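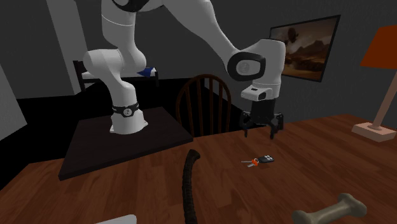

Bogumił Pawłowska me escribió en noviembre que dejara de mirar precios de brazos y empezara a mirar precios de todo lo demás. Que el brazo es lo único de la lista que viene con ficha técnica y que por eso todo el mundo lo discute durante semanas, mientras el resto se apunta en una línea que dice «varios».

Le contesté que exageraba. Luego abrí mi propia hoja de cálculo y ahí estaba la línea, con ese nombre y una cifra que puse yo sin pensar: 80 euros.

Llevo desde el verano intentando cerrar el presupuesto del taller y sigo sin fiarme de ningún número. Lo que queremos hacer no tiene mucho misterio sobre el papel: recoger objetos sueltos de una mesa de casa y dejarlos en su sitio. Unas llaves, por ejemplo. De momento todo pasa en simulación, con su brazo blanco, su pinza negra de dos dedos y su mesa de madera con las llaves encima, y en simulación no me ha llegado ni una factura por una llave doblada. De ahí a firmar un pedido hay un trecho que los vendedores recorren muy deprisa.

He pedido tres ofertas. La de Jokik llegó primero, en un PDF precioso con más degradados que datos. La pinza va aparte. El cable de la pinza va aparte de la pinza. El soporte para fijarlo todo a la mesa aparece como «recomendado», y pregunté qué pasa si uno no sigue la recomendación. Me dijeron que la garantía no cubre caídas. Bien, entonces es obligatorio, y así lo he puesto en la hoja, en rojo.

La de Gelisus es más barata en la primera página y más cara en la última. El truco está en la licencia anual, que figura con un cero el primer año y luego sube a 1.490 euros. Nadie la mencionó por teléfono. Cuando saqué el tema, el comercial me explicó que casi todos sus clientes la consideran una inversión. No dudo que él la considere así.

Shukla no ha mandado oferta, ha mandado una invitación a una demostración. He ido a bastantes demostraciones. El objeto siempre es un cubo, siempre está en el mismo punto de la mesa y siempre lo coge a la primera. Yo quiero ver qué hace con un llavero, que es una cosa blanda de agarrar por un lado, finísima por el otro, y que cae de forma distinta cada vez. Pregunté si podía llevar mis propias llaves y todavía espero respuesta.

Y este es mi problema con la pinza, que es donde creo que se va a ir el dinero de verdad. Dos dedos articulados quedan estupendos en un catálogo. Contra una llave plana, tumbada sobre madera, tengo mis dudas. En el simulador puedo cambiar el rozamiento de la mesa con un decimal y de pronto todo funciona de maravilla, lo cual no me tranquiliza nada. ¿Cuál de esos decimales es mi mesa? No lo sé, y el presupuesto tampoco.

Los repuestos, por cierto. Un juego de yemas para los dedos sale a 82 euros en Drikwood, que no vende brazos y quizá por eso contesta a los correos. Les pregunté cuánto duran y me dijeron que depende del uso. Insistí, y me dieron una cifra de horas tan redonda que no la he apuntado. He metido tres juegos en el primer año y seguramente me quedo corto.

Tampoco había contado la mesa. La que tenemos cojea, y a un brazo que estira todo el peso hacia un lado no le va a sentar bien. El herrero del polígono me pide unos 307 euros por una placa de base con los agujeros hechos. Me parece mucho por una placa, pero es la única partida de toda la hoja en la que entiendo qué estoy pagando.

Así que la situación es esta:

- Brazo: sin decidir. Jokik si quitan el «recomendado» y ponen el precio completo.
- Pinza: no compro nada hasta verla coger unas llaves que no sean las suyas.
- Licencia: pido por escrito el coste a cinco años, no a uno.
- Placa: encargada.
- Yemas: tres juegos, pendiente de confirmar si encajan en la pinza que al final elijamos.
- «Varios»: borrada. Cada cosa con su nombre, aunque sea un rollo de bridas.

Me preguntaba un lector por qué no alquilar. Lo miré. El alquiler mínimo es de seis meses, el transporte lo pago yo en los dos sentidos y el seguro es otro documento que aún no me han enviado. Si alguien ha alquilado uno y le han devuelto la fianza entera, que me lo cuente en los comentarios, con el desglose a ser posible.

A Bogumił le pasé la hoja corregida anoche. Me respondió a las dos horas preguntando dónde estaba la línea de las horas de montaje. No estaba. La añado esta tarde.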